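**Subject:** Re: [cluvbridge-list] Open day at Caron, who went?
**From:** Weronika Tokarz
**Date:** Friday, January 18, 2019

Didier Leclerc wrote:

> Did anyone make it to the Caron open day? I had a dentist's appointment,
> which I'm told was the livelier option. Is the kitchen demo worth
> asking them to bring over to us in August?

Didier, I went. So did Florian, who ate most of the cookies.

The kitchen demo runs in simulation, on a big screen at the end of a hallway. You get a white arm, a sink and some produce, and you stand there rooting for fruit. Bożena Chmielewska ran it and took questions the whole time without once looking tired of us. They start you off on the view from the gripper, which gave me a whole new respect for avocados.

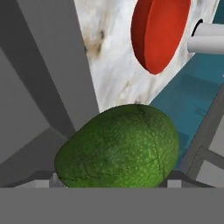 Cluvbridge List Digest, Issue 89

I asked how many practice runs it takes before they'll show a task to visitors. Around 3,000, she said, and then a man behind me asked whether it does windows. It does not do windows. 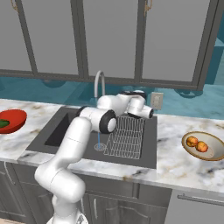
She was also frank about how long everything takes to set up. Moving a bowl to a new spot is quick. Getting the arm to stop caring that you moved the bowl took them most of last year, and Arturo Testa still gets a look on his face when it comes up.

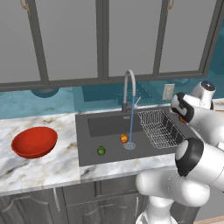
The part I'd want for our group is the talk that goes with it. Bożena stops the run and asks the audience what the arm should do next, and people get surprisingly heated. With an orange fruit and a green one both lying in the sink and the faucet going, we had a solid five minutes on which to deal with first, plus a side argument about the water bill. Florian wanted to turn off the tap. Florian was outvoted.

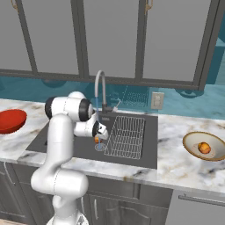

As for August, they'd need a screen, a table and 30 chairs. Dreveo has the room, if somebody can pry the key out of them. I have Bożena's email and can write to her next week unless one of you would like the honor.

Bring your own cookies.

Weronika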